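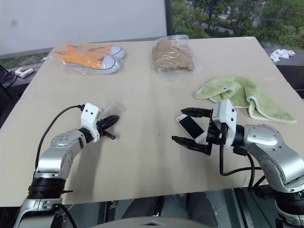

Things I have been meaning to post

October, late evening
Posted by the management of a very small flat

There is a stage in getting rid of things when they stop being clutter and become stock. Mine reached it when I started putting them in bags. An orange pair of shoes lying in a hallway is a nuisance. Bag them and they look like something a person might pay for.

I have 29 items to shift before the move to Bullbridge, and so far I've dealt with six. Dealt with is a generous term. Two went to my sister, who didn't want them, and one was a kettle that I decided to keep.

The shoes are the stars of the sale. I bought them in a burst of optimism about running and wore them once, round the living room, on carpet, after which the optimism moved on to sourdough. They've had 191 views on Skeris, where I list everything, and a single offer, from somebody who wanted to know if I'd do them in blue. I said I would not. They asked if I was sure.

Next to go is the brown thing. I bagged it weeks ago and felt very organised, and I've since had to guess what to put in the listing. It started life as a present. Brown is a hard colour to sell. I've tried "chestnut" and I've tried "cocoa", and last week, getting desperate, I tried "autumnal", which brought in one message asking if it was a scarf. I have not replied. I'd have to open the bag.

Then there's the green cloth, which isn't for sale and never has been. It's what I wipe things down with before I bag them, and it has been with me longer than most of the stock. Naturally it's the only thing anyone who visits has admired. My neighbour offered me a fiver for it. I thought about it for longer than I'd like to admit, then remembered I'd only have to go out and buy another.

All of this happens on the big table, which I love and which is a terrible thing to own in a flat this size. It's pale enough that everything you put on it looks as if it's waiting to be catalogued. You can't just leave your keys there. They look like evidence. I did consider selling the table too, but then I'd have nowhere to pack the other things, and I'm told this is how people end up in storage units.

The phone lives on the table as well, on account of the messages. Skeris makes a noise like a dropped spoon when somebody is interested and the same noise when they stop being interested, so an evening's trading sounds like a canteen. I turned it off for a day and missed a man who wanted to collect a lamp within the hour. He left four messages. By the last one he'd gone off lamps altogether.

Postage is the other great joy. I'd been using Lucero, who were cheap and lost things, and have changed to Clellex, who are dear and lose things with a tracking number. Their form asks for weight, length, width, height and "nature of contents". For the brown item I'm thinking of writing "autumnal" and seeing what comes back.

I've also learned to keep every bit of clear plastic that comes into the house. There's always a stray piece of it on the table and you can hardly see it, so you find it with your elbow. I couldn't tell you what most of it came off. The minute I throw one out I'll need it, so they stay, and I suppose they'll be coming to Bullbridge with me.

Total takings so far: £6. The shoes are still available, in orange only.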